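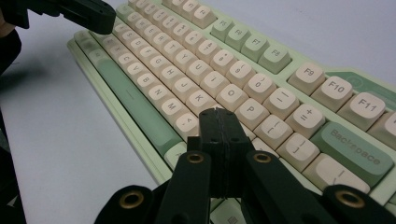 Pluller hand-held gripper – setup, care and jaw replacement

The Pluller is a two-finger parallel gripper worked by hand and used in pairs for recording manipulation tasks at a bench. It is supplied by Bendach, assembled and adjusted, with one spare jaw set and a hex key. This page covers the mechanical side only. Recording software and mounting plates for the Rai arm have their own pages.

Construction

Body, linkage arms and fingers are matte black plastic. The linkage arms turn on pins that run in brass-coloured inserts, pressed into the plastic and not glued. The jaws are rectangular blocks with flat meeting faces, each held by a small screw from the upper face. Left and right linkage arms are mirror parts and will not interchange. The jaws will, and swapping them side to side halfway through their life evens out the wear.

Standard jaws suit small rigid objects, light pushing and key pressing. For cloth, cable and thin card, order the ribbed set. Neither set is rated for prying.

First setup

1. Clamp the grip section in the bench cradle with the fingers free. Leave the pivots clear of the clamp.
2. Squeeze the trigger fully and let it return under its own spring. The fingers should open without a pause near the end of travel.
3. Close the jaws on a strip of printer paper. It should be held along the full height of the faces. If it swivels, the jaws are touching at one corner only.
4. To correct a corner contact, loosen the screw on one jaw by half a turn, close the gripper firmly so the faces seat themselves, then retighten with the gripper still closed.
5. Repeat with the second gripper of the pair and write both serial numbers on the same card.

Units leave Bendach with the jaws already seated, but screws can settle in transit and the paper check should be done on arrival.

Closed-jaw press check

With the jaws closed, the two tips should behave as one blunt finger. A mechanical keyboard is a convenient test piece: the travel is short, the caps are small and a missed or doubled press shows up in a text editor. Rest the closed jaws on a single key in the bottom letter row and press straight down. Work along the row, then across to a key with a close neighbour on each side. Keyboards with rounded caps are the harder test, as a tip that is out of line tends to slide off the curve.

What to look for:

Key registers twice – pivot play. See Inserts and pins.
Neighbouring key registers – jaws not closing fully, or grit between the faces.
Jaws part under load – return spring too strong for the trigger setting, or the operator is easing off during the press. Try a second operator before changing anything.
Tip slides off the cap – worn lower edge on one jaw. Swap or replace.

Run the check with each gripper of the pair separately. A keyboard that is allowed to skate on the bench will give poor results, so put it on a rubber mat if it has lost its feet.

Routine care

Wipe the jaw faces with a dry lint-free cloth at the end of each session. Isopropyl alcohol is acceptable on the jaws and arms. Keep it off the printed scale inside the trigger housing, where it lifts the ink.

Do not oil the pivots. The pins are meant to run dry, and oil collects fibre and dust that grinds the bore. If a pivot squeaks, take the pin out, wipe it and put it back.

Inspect the inserts every 1000 cycles. The counter on the recording dock gives the figure; for grippers used off the dock, once per working week is close enough. Store the pair with the jaws open. Left closed for months, the return spring takes a set and the trigger feels slack.

Inserts and pins

Hold one linkage arm and try to rock the finger sideways. Slight movement at the tip is normal. Movement that can be felt as a click is not, and the pin should be changed first. If the click remains with a new pin, the insert has shifted in its hole.

A shifted insert can be pressed back once, cold, with a flat-jawed vice and a scrap of card on each side. After that the hole will be oversize and the arm should be replaced. We do not recommend heating the insert with a soldering iron. It can be done, but most arms that come back to us after it have the insert out of square.

Fit the new pin from the outside. It should go in under thumb pressure. If it needs a hammer, something is misaligned – take the arm off and start again.

Spares

498 – standard jaw set, pair, with screws
498-R – ribbed jaw set, pair, with screws
Arm kit, left or right, inserts fitted
Pin pack, 7 pieces
Return spring, light or regular
Bench cradle (also fits the Stoltia handle)

Arm kits are made to order and take 9 working days. Everything else is held in stock. Prices are on the order form, freight extra.

Returns and repair

Send grippers as a pair where possible, even if only one is faulty, so the trigger feel can be matched. Pack them with the jaws open and include the serial card. Bench repairs are handled by Marisol Mamani; questions about jaw choice go to Jhonatan Echeverri through the contact form. Wear to jaws, pins and springs is not covered under warranty. Cracked arms are, unless the insert has been heated.

Page revised January 1, 2026. Replaces the October sheet, which gave the wrong screw for the ribbed jaws.

Home Products Spares Manuals Repairs Order form Contact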